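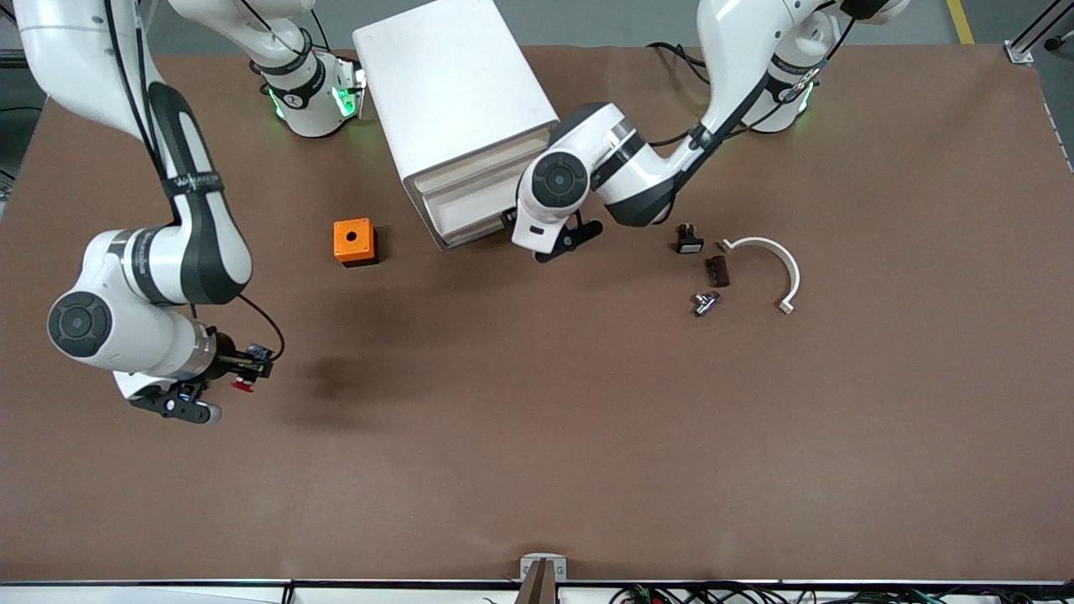
Kiritz builds and supports two-arm tabletop workstations for teams that need to teach, test and repeat manual handling tasks. Our main product is the Drenska bench, a fixed table with a pair of arms mounted at the back edge and a camera position that does not move between sessions. We sell it as a kit, as an installed system, or as a monthly service on our own floor. Tasks are built from ordinary items: a small white cabinet with a grooved drawer front, an orange box with a round hole in the top, a few loose blocks and fittings laid out within reach of the arms. Green lights on the arm bases can be checked from the operator's seat. The work surface is a flat brown, chosen so that white, black and orange parts all stand out against it in video.

What we do

The company started as a fixture shop. Customers brought us arms they had already bought and asked for a table to put them on. After enough of these jobs it was clear that most of the lost time came from the table and not from the arms. Bases shifted. Cables caught on the corner of the bench. A camera got bumped on Monday and the recordings made after that did not match the ones made before it. We began to supply the table, the mounting, the cable routing and the calibration record as one item, and that item became the Drenska bench.

We do not manufacture robot arms. We mount, wire, configure and maintain them. Customers who already own a supported pair can send it to us for fitting. Customers who do not can order a bench with arms included, and we handle the purchase and the acceptance test.

The Drenska bench

The frame is aluminum extrusion with bracketed corners. The top is a single flat work surface, matte, replaceable, and fixed from below so that there are no screw heads in the working area. Both arms are installed at the rear of the table and reach forward over it. Their working areas overlap in the middle, which is where most two-handed tasks are set up.

Each bench ships with the following:

Frame, top and side rails, assembled and squared.
Arm mounts for left and right, drilled to the customer's arm pattern.
Gripper adapters for two-finger grippers.
Fixed camera mount with locking head.
Cable clips and strain relief for both arms.
Front-edge clamps for temporary fixtures.
Calibration sheet for the bench, printed and in file form.
One spare top.

Power and emergency stop are wired to a box under the table. The stop circuit acts on both arms together. It can't be set to act on one arm alone, and we do not offer that as an option.

Cable routing is the part of the bench that we have changed the most. On the first version the cables ran inside a chain. The chain was tidy but stiff, and it pulled on the wrist at full reach. Current benches use an external cable with a free loop between the side of the arm and the wrist. The loop is longer than it looks like it needs to be. Please do not shorten it. If a cable has to be replaced, order it by bench serial number and we will cut it to the correct length.

Brilton task sets

A bench without tasks is a table. Brilton is our line of task objects, sold in boxed sets or made to a customer's list. The standard range covers drawers, lids, boxes with openings, blocks, clips, brackets and small metal fittings. All sets are chosen for use with two-finger grippers, and all are supplied with a layout card showing starting positions.

We test each Brilton object before it goes into the range. Testing consists of 2,000 grasp and release cycles on a shop bench, followed by a check for wear, loose parts and changes in size. Objects that fail are dropped or redesigned. Thin curved parts have been the hardest to get through, as they tend to turn in the fingers when picked up near one end. Drawers are the next hardest. A drawer that runs well for a person can still bind if it is pulled slightly off center by a gripper, so ours are fitted with a little more side clearance than you would find in a household cabinet.

There are 96 objects in the current Brilton catalog. Replacement pieces can be bought singly. Colors are held constant from batch to batch, and when a supplier changes a color we list the piece under a new part number even if its shape is the same.

Schmieder service

Schmieder is the name of our service plan. It covers inspection, recalibration, wear parts and remote support. A bench under the plan is inspected after every 3,000 hours of logged operation or once a year, whichever comes first. The inspection covers:

Mount bolts, torque checked and marked.
Gripper fingers, measured and replaced if worn.
Cable jackets and connectors at both ends.
Camera position against the calibration sheet.
Flatness of the top.
Stop circuit, tested under motion.

Results are sent as a short report with measured values. We do not use pass/fail wording alone, as customers asked to see how close a part was to its limit.

Customers outside the plan can book the same inspection at the shop rate. Turnaround is longer in December, when several labs tend to ship benches back at once during their break.

Working on our floor

Some customers do not want to own a bench. For them we keep a row of benches in our own building and run tasks to a written procedure. The customer supplies the task description and, if needed, the objects. We supply the bench, the operators and the recordings. A typical job moves through the same steps each time: task review, trial layout, a short trial run, customer approval, full run, delivery of files. We ask for approval of the trial run in writing.

Floor lines mark the operator side and the service side of each row. Visitors are welcome during working hours and are asked to stay behind the yellow lines while arms are powered. Closed shoes are required. Photography of other customers' layouts is not allowed.

Space on the floor is booked in blocks of 4 weeks. Shorter blocks were offered in the past and were dropped, as setup and teardown took up too much of the paid time. A block can be split between two tasks if both use the same arms and grippers.

Limits

The following limits come up often in first calls, so they are given here.

The bench is meant for light objects handled at table height. It is not a machine-tending cell and is not sealed against coolant, dust or food washdown. The camera mount is rated for one camera and one lens. Additional views can be added to the frame, but they are not covered by the calibration sheet unless we install them. The front-edge clamps are for light fixtures only - anything that takes side load from an arm should be bolted through the top. We do not supply benches for use outdoors.

Software is kept to a minimum. Each bench includes drivers, a recording tool and a position check that runs at startup. Customers who use their own control software can remove ours without affecting the warranty on the frame, mounts or wiring.

Ordering and contact

Quotes are prepared from a completed bench form, which asks for arm model, gripper model, room power, door width and the height of the operator's chair. The door width matters. The frame ships assembled and does not come apart without losing its calibration.

Requests for Brilton sets can be sent as a plain list. Schmieder plan holders should include the bench serial number, found on the left rear leg, in every message. The support desk opens at 8:00 a.m. and replies in the order received, except for stop circuit faults, which are taken first. If you have a stop circuit fault, power the bench down at the wall and leave it off until we have called you back.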